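# skindum-washer-teleop

Data card, v0.9. Last edit March 11, 2025. Still rough, fix as you go.

Bimanual teleop demos of a laundry task: front-loading washer, one basket, one cloth item. Recorded for the Driltomus policy work, also used by the Proser eval scripts. Operator drives both arms by leader-follower, no scripted motion anywhere.

## Contents

- 266 episodes, one task
- three views per episode: head, left wrist, right wrist
- joint states and gripper width for both arms
- one text instruction per episode, plain English

## Views

Wrist cams sit low and see both fingers the whole time. Good for the door rim and the basket edge, bad for anything high up.

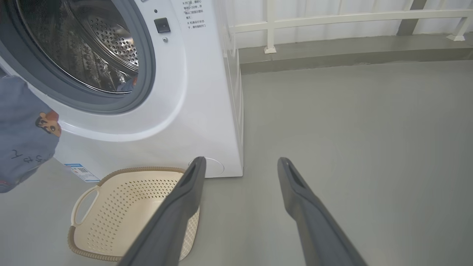

Wrist view. Drum with a small light blue object in it, basket empty on the floor.

Wrist exposure is locked. White cabinet plus steel drum will blow out if you leave it on auto — we lost most of the October batch that way.

Head cam covers both grippers and the basket. Does not get the top of the machine, so don't train anything on this set that needs the dial.
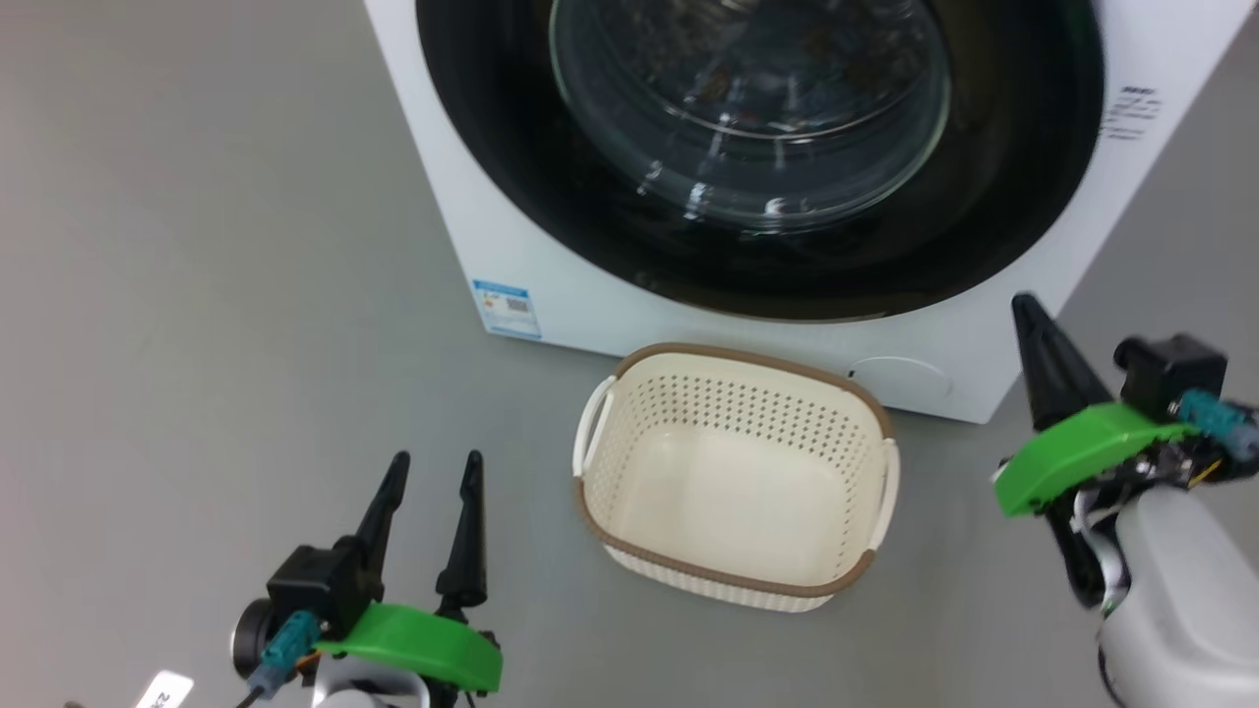

Head view. Basket below the door, one gripper either side.

## Task variants

Basket position gets nudged between episodes, machine never moves. Variant name is in `meta.json` under `variant`.

1. `unload` — cloth from drum to basket. Most of the set.
2. `load` — basket to drum. Fewer of these and slower, operators had trouble getting the cloth past the gasket.
3. `regrasp` — cloth already in the basket, pick it, lift, put back. Short. The bear print cloth is used here. Crumple it by hand before each episode, do not fold, folded cloth gives the same grasp everytime.

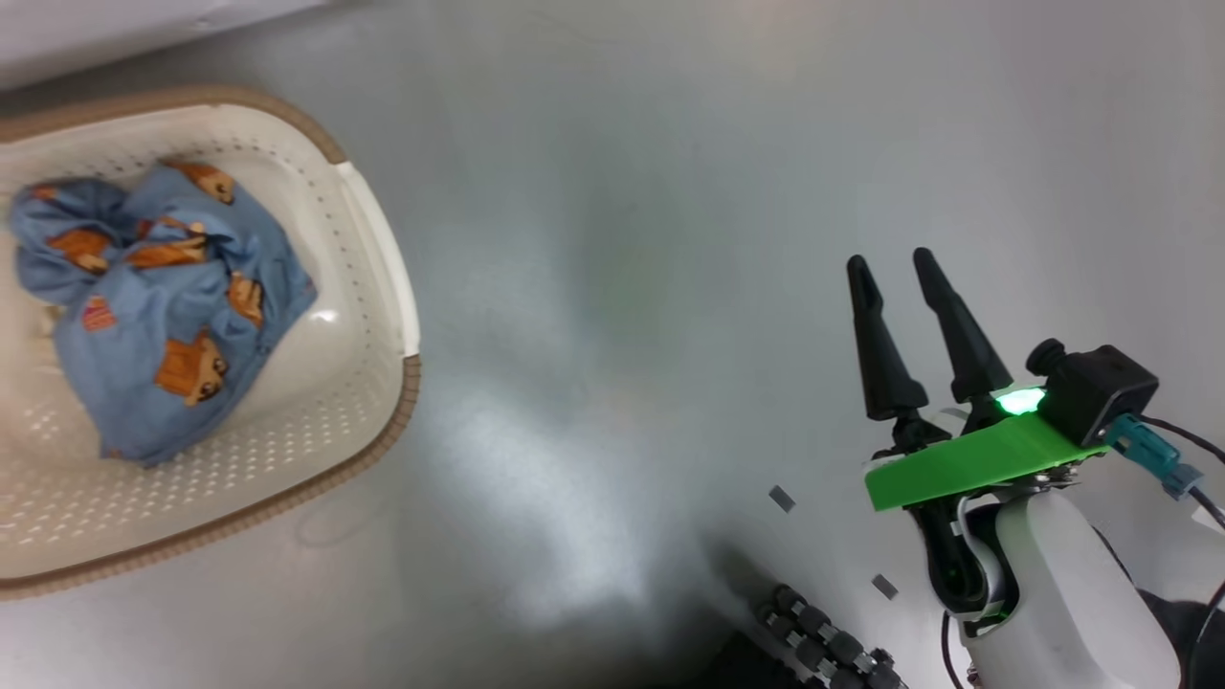
4. `door` — open and close only. Cloth can be anywhere, ignore it.

## Recording notes

Home both arms before every episode. If the leader drifts, stop and re-zero, don't fight it.

Keep the grippers open on approach. Closing early pushes the basket away and then the whole episode is chasing the basket.

Pause at the door before touching it, the segmenter keys on that pause. Episodes without it get split in the wrong place.

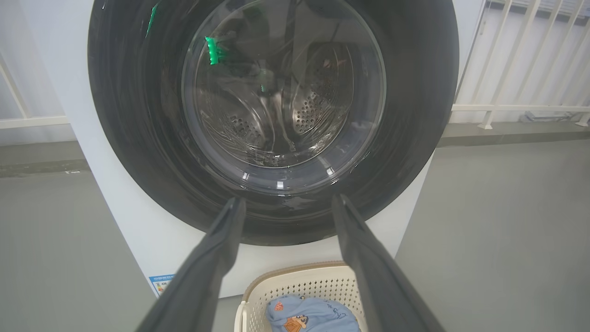
Wrist view at the door, fingers open, cloth in the basket.

## Known problems

- glass reflections, incl. green spots on the porthole. Left in. Don't mask them
- 6 episodes have the wrist streams swapped, listed in `swapped.txt`
- episodes cap at 1000 steps, a few `load` ones hit the cap before the cloth is all the way in. Flagged `truncated`
- sucess labels were done by hand from the head view only, treat the `load` ones with care
- single machine, single room. Will not generalise on its own, mix with something else

## Loading

Use the Akbari reader, old one drops the last step of every episode. Split file is `splits/main.txt`, keep the held-out episodes held out please.

Related
skindum-towel-fold
skindum-drawer-teleop
akbari-reader
proser-eval
driltomus-leader-calib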